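How to send a parcel abroad without trouble

Grorkivby Post Notes, December 2022

My family lives in another country, so I send many parcels in the year. In the beginning I made mistakes and two of them came back to me. Now I have a way of working, and I write it down for people who are sending their first one.

Choose the box first

Take a box a little bigger than the thing you send. On every side you want 3 cm of free space for soft filling. I use old newspaper, pressed into balls. If the box was used before, remove or cover all the old labels. The sorting machine can read an old code, and then your parcel makes a trip to the wrong city.

Weigh it before you close it

I put the open box on the kitchen scale with everything inside, also the filling. Tape adds very little, but I still leave 300 grams under the limit. At my post office the price jumps at each step of weight, and it is sad to pay for the next step because of one jar of jam.
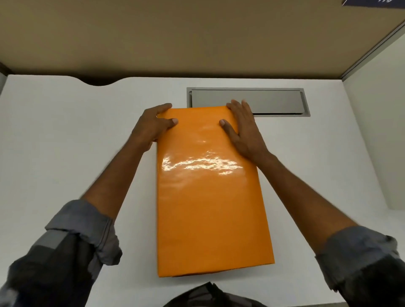 Close the box with wide tape, along the middle line and then over both open ends, so that the tape makes the shape of a letter H. Press the tape down with the flat hand. String is not a good idea, it gets caught in the machines.

The customs form

This is the part where most people lose time. Write each thing on its own line, in simple words: "wool socks," "children's book," "tea." Do not write only "gifts." Give the true value, also for presents. I fill in the form at home and keep a photo of it on my phone, together with the tracking number.

The address

Write it in capital letters, with the country alone on the last line. Put a second copy of the address inside the box, on top of the filling. If the outside label comes off, the people at the post office can open the box and find it.

When to send

For the holidays, give it over 5 weeks if it goes by the cheap way. My slowest parcel was sent before Christmas and came in the end of January. With the faster service my last one needed 19 days.

Keep the receipt until the person has written to you that it arrived. You need it if you have to ask for a search.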